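The Quiet Architects of the Cold Shore

Along the rocky coast at Troltside, the receding tide exposes a community of animals that most walkers step over without a glance. Among them is the common sea star, a predator whose slow habits conceal considerable influence over everything that lives around it.

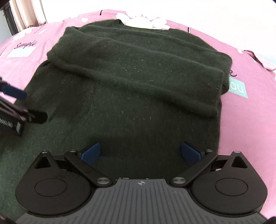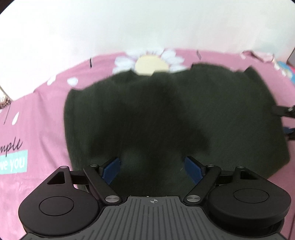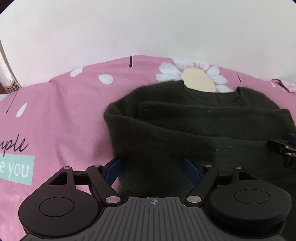 4 min read

Despite the older name of starfish, sea stars are not fish. They have no gills, fins or scales, and they belong to the echinoderms, a group that also includes sea urchins, sand dollars and sea cucumbers. All members of the group live in salt or brackish water. None has made a permanent home in fresh water, and none lives on land.

The typical sea star has five arms arranged around a central disk, although some species have many more. The sunflower star of the Pacific coast of North America may carry more than 20. On the underside of each arm are rows of tube feet, small flexible projections that the animal uses to walk, to hold fast against the surf and to grip its prey. They form part of a water vascular system, a network of canals filled with fluid that is found only in echinoderms.

Sea stars have no brain in the usual sense. A ring of nerve tissue surrounds the mouth, and a nerve cord runs from it into each arm. At the tip of every arm is a simple eyespot that responds to light. The arms can act with a degree of independence, and when the animal sets off in a new direction any one of them may take the lead.

Feeding is the most unusual part of the sea star's life. Many species eat mussels, clams and oysters. The animal settles over the shell, attaches its tube feet to both halves and pulls steadily. Only a narrow gap is needed. The sea star then pushes its stomach out through its mouth and into the opening, where digestion begins within the shell of the prey. When the meal is over, the stomach is drawn back inside.

This appetite has consequences for the whole shore. Where sea stars are plentiful, mussels are kept in check, and space remains on the rock for barnacles, anemones and seaweeds. Where they are removed, mussels may spread until they cover nearly every surface. The idea of the keystone species, now familiar in ecology, came in large part from studies of this relationship.

The residents of Tostley, a short distance to the north of Troltside, have had reason to take an interest. The Bedoya Shore Survey has followed 50 marked plots on the two beaches, each visited in spring and again in autumn. At the most recent autumn visit, observers recorded 192 sea stars, the majority of them on the lower shore, where the rock is uncovered only briefly. The results are published in the survey's journal, Tririsum, together with tide heights and water temperatures.

The ability to regrow a lost arm is widely known, but it is a slow process that can take a year or longer. Most species need at least part of the central disk in order to survive, and only a few can grow a complete animal from an arm alone.

Visitors to the shore are asked to leave sea stars where they are. An animal pulled from the rock can lose tube feet, and one kept out of the water for a photograph may not recover. Stones that have been lifted should be returned gently to their original position – with the same side facing down – before the tide comes in.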